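# The Clamp That Crept

The fault that cost Ximeng Tan's group most of March left no error message. The arm ran its routine at a bathroom sink, the status light stayed green, and the log filled with lines that said every motion had finished as commanded. The fingers were simply arriving in the wrong place, by a little more each day.

Tan runs household manipulation work at Pullureck, a small lab that tests robot arms on ordinary chores. The project is called Wudari. Its job list is dull on purpose: reach for the faucet, pick up a bottle, put it back on the counter. The group wanted 3000 attempts at the vanity before moving on to the kitchen.

Trouble started when the arm began knocking the soap dispenser instead of closing on it. Tianyou Yao, who was on shift, blamed the vision software, and so did everyone he asked. He retrained the detector twice. It got better at finding the dispenser in test photos, and the arm kept missing.

Then it hit the faucet. One fingertip came down on the metal and the arm kept pushing until its force limit stopped it. The faucet was scratched and the finger had to be replaced. Nobody was within reach at the time, but Yao had been wiping out the basin a few minutes earlier, and the group shut the station down that afternoon.

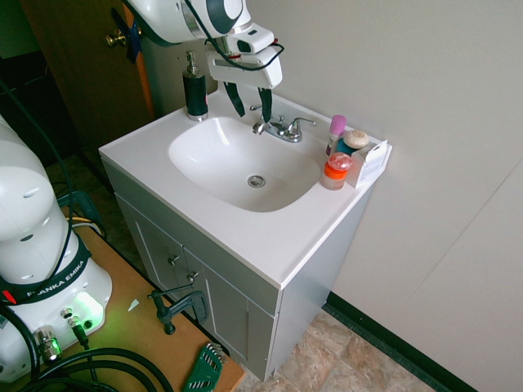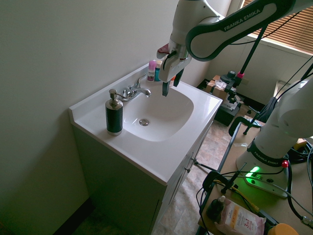 Lihua Jiang found the cause with a steel ruler. She had been brought over from Alarcón, a company that services industrial cells, and she started with the furniture. She put pencil marks on the floor and on the tabletop, ran the arm through 40 fast reaches, and measured again. The table had moved away from the vanity. One of the clamps had turned slightly under its own screw.

"They had checked the robot every morning," Jiang says. "The robot was fine. The table was not part of the checklist."

An arm bolted to a table knows where its hand is relative to its own base. It has no idea where the base is relative to the sink. The Wudari software measured that distance once, at setup, and then trusted it. Every hard stop gave the table a small shove, and after 400 runs the shoves had added up to 18 millimeters.

The force limit was a separate mistake. It had been raised over the winter to let the arm press down on a stiff pump, and it was never lowered again. Yutong Shao, who made the change, had written it in a notebook that stayed in her desk. With the old limit, she thinks, the arm would have stopped at first contact and the faucet would have come through clean.

Naa Annan, who handles safety reviews for the building in Flellthorpe that Pullureck shares with two other tenants, asked for three changes before the power went back on. The arm now touches a fixed metal pin at the start of each session and refuses to run if the pin is out of place. Any change to a force limit needs a second signature. The table is bolted to the floor.

Tan agreed to the first two right away. She argued over the bolts for a week, because the group likes to move its stations around, and she lost.

The runs collected after the table began to drift are still on disk. Yao has been going through them to work out which can be corrected and which have to be thrown away. He expects to lose most of the last batch, and the kitchen work has been pushed back until he is done.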